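Nondix stain guard spray, two months on

I bought this at the hardware shop in Wurnham for £18 after my neighbour Adom Appiah swore by it. The tin promises 80 washes of protection on cotton and linen. I do a lot of washing and I still won't live long enough to check that, which I suspect Nondix knows.

Used it on six napkins and a table runner. Water does bead up nicely at first. Tea beads for a moment, then soaks in at the seams. Red wine went straight through the runner, and the firm's helpline told me I should have used two coats. The tin says one.

The smell hung about until the next morning, windows open. It also left the linen slightly stiff.
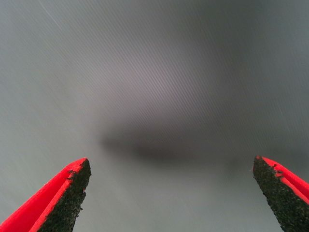
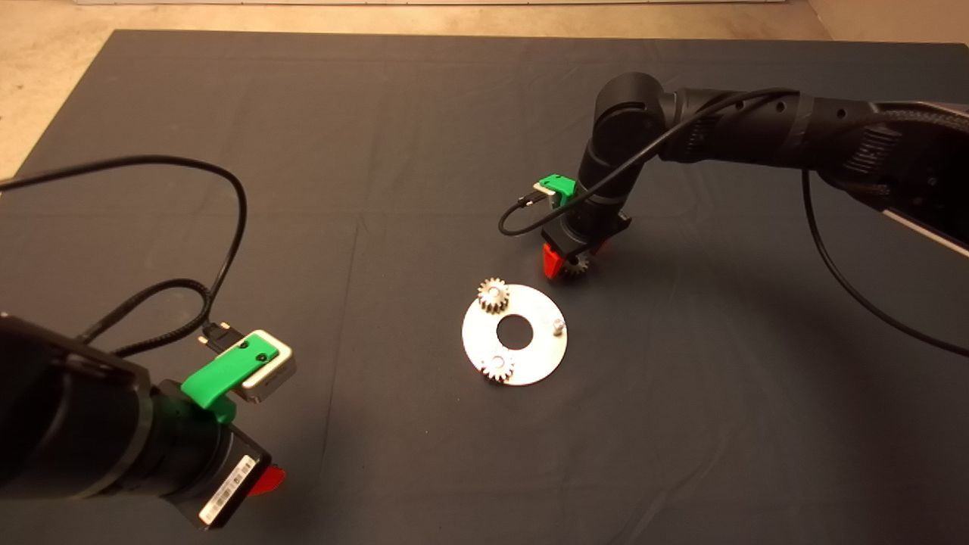
Dark cloths are a safer bet if you must try it, as I got a pale bloom on the cream runner that didn't iron out. The older Akande spray cost me less and did much the same job, and I was never that impressed with it either. Adom says I'm not shaking the tin enough. I shook the tin.

Two stars, one of them for the nozzle, and I've put the rest in the shed.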